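Workshop > Opinion > Upholstery and Repair

Leave the old seat alone

By Wenche Sjöberg

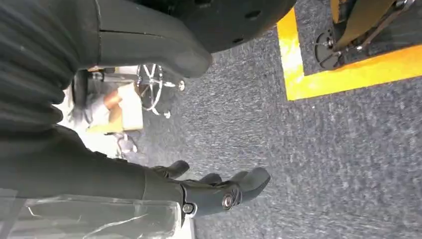
A dark grey arm and a black jointed hand.

Print this page | E-mail this page

Most dining chairs that come to us at Wallin need less work than their owners ask for. A man brought in a set in February and wanted every seat stripped to the frame. Four of them had sound webbing and good horsehair, and I told him so. He had been quoted 2000 elsewhere for new foam throughout. We charged him 247.

Foam is quick to fit and I use it when I must, but hair can be teased out and put back – I have reused stuffing that was 40 years old. Customers should ask what is under the cover before they agree to lose it. Upholsterers should tell them, even when the bill gets smaller.

Filed under: Chairs, Stuffing, Points of View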